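Vaughan grocery corner, progress report for the period from March
Prepared by Nest Pritchard for Mabli Powell, 24 August 2025

The small practice shop is now furnished and the packing activity has started. From the grant of $4000 we bought the shelf, the baskets and most of the goods. The toy bread was ordered from Giltholm and came complete.

We changed one thing from the plan. Vegetables and fruit were first in the same basket, and finding one item took too long. Now they are separate, and the bread has its own tray.
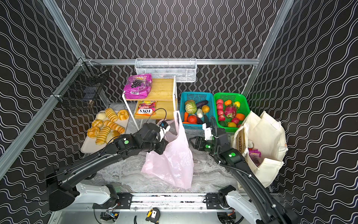 Grocery corner with a pink plastic bag and the "BONJOUR" tote bag. Bread on the left, produce on the right, candy on the shelf at the back.

The packing list has 35 tasks and six are still not written. Tudur Hopkin is working on them. The plastic bag is the more difficult one – it is soft and does not keep its shape, so we ask for more time for this part.

For the next period we need:
Five more canvas bags
A second tray for the bread
Price labels for the shelf

Mali Meredith will send the receipts separately. The order for labels is waiting for your approval.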